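Jeanie Sutherland on running a town choir

Jeanie Sutherland took over the Prullholm Community Choir in February, after its founder moved away. It had 3 basses at the time and a waiting list for altos.

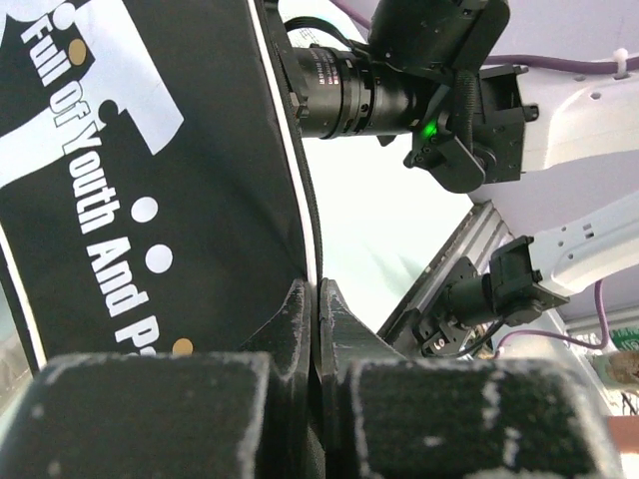 "I grew up singing in church, and I never learned to read music properly until I was in college," she says. "So I don't ask people to read it. Half the group learns by ear from recordings I make in my kitchen."

Rehearsals start at 7:30 in the evening and last two hours. The first twenty minutes go to breathing and scales. Sutherland says new members often find this part dull, and a few come late to avoid it.

"I can hear who skipped the warm-up," she says. "They go flat by the second page."

The choir sings folk songs, a few hymns and some newer pieces. One of them, "Saltis," was written for the group by Weidong Bai, a piano teacher who also plays for rehearsals. It has a low part that the basses complained about for weeks.

"Weidong offered to change it, and then they didn't want it changed," she says.

Money is tight. Renting the hall costs $1,120 a season, and sheet music is extra. The winter concert brought in $476 at the door. Members pay dues if they can.

Asked what she looks for in a new singer, Sutherland says she does not hold auditions and does not plan to.

"I put you next to someone loud and steady, and I leave you there for a month. Most people are fine after that. If they aren't, we try a different section."

She is now choosing music for the summer program and wants at least one song without piano.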